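Keeping a Wooden Tabletop Decent, and Your Gloves in One Place

Filed under: Tables, Floors & Other Surfaces

I own one good flat surface. Everything else in the house is either sloped, wobbly or already has the mail on it. So the wooden table gets the work: potting, mending, polishing, wrapping, gluing, and the yearly argument with the string lights. It has held up pretty well, and most of what follows I learned by doing the other thing first.

The daily wipe

Wring the cloth out until you think it's dry enough, then wring it again. Go with the grain. A drop of dish soap in a bowl of warm water is plenty, and then a second pass with a clean damp cloth, and then a dry one. Yes, three cloths. They can all be parts of the same old pillowcase.

Skip spray cleaners that promise shine. My neighbor Henryk Czerwiński used one for years on his dining table and ended up with a film you could write your name in, which his grandchildren did.

Checking the finish

Get your eye down near the edge and look across the wood toward a window or a lamp. The glare will show you greasy patches, dull spots and the ghost of every mug. If the shine looks even, leave it alone. If there's one dull patch, clean that patch again before you decide the whole table needs refinishing. I have refinished a table over what was later identified as jam.

White rings usually sit in the finish and not in the wood. Try a soft cloth and a little paste wax first. Dark rings have gone deeper, and you can either sand or buy a fruit bowl.

Holes and tape

Desk-type tabletops often come with a round cable hole. Crumbs know about it. Run a cotton swab around the rim now and then, and wipe the rim dry after you mop up a spill, or water will sit underneath it and think about things.

Tape is handy for marking where stuff goes, and awful to find again in October. Peel it slowly, folded back flat against itself. If it leaves gum behind, warm the spot with a hair dryer on low and roll the gum off with your thumb. Don't go at it with a knife. Maj-Britt Bråten swears by a dab of cooking oil, and she's right, but wash the oil off with soapy water afterward.

The glove bin

Knit work gloves are the sort of thing every house owns plenty of and can never find two of. Mine used to live in coat pockets, under the sink and in the car. Now they live in a plastic bin, and sorting them happens on the table.
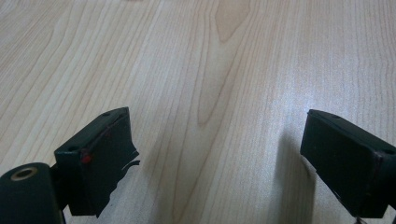
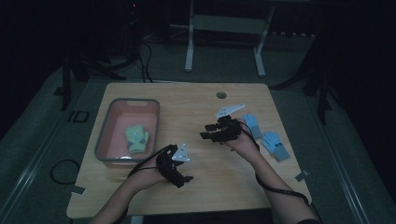 Use a bin you can see through, at least a little. An opaque one turns into a bin of mysteries by the end of the month. Low sides are good too, so you can reach in without digging.

Sort by color before you sort by anything else. If you have green ones and blue ones, pick a color for each job and stick to it: green for the garden, blue for dusting and hauling boxes. It sounds fussy until you've dusted the piano with compost.

Match the pairs, then lay one glove on the other and turn a cuff down over both. Don't ball them up the way you do socks, or the cuffs stretch and the gloves slide off whenever you pick up anything heavy. Singles get their own corner of the bin. Give them 12 weeks. After that a single becomes a dust mitt, and if you have 5 dust mitts already, let it go.

Washing knit gloves

Plain knit ones can generally go in a cool wash with the towels. Check the tag, if you haven't cut it off. Dipped or coated palms are happier in a sink with mild soap. Shake the grit out over the lawn first, since it's the grit that wears through the fingertips.

Dry them flat or clipped up by the cuff. Stepan Boiko puts his on upright wooden spoons by the back door, and it works, though the first time I visited I thought I was being waved at.

If they still smell, soak them in water with a cup of white vinegar for an hour and wash again. If they smell after that, they've told you what they want. Put a new pair on the list and wipe down the table.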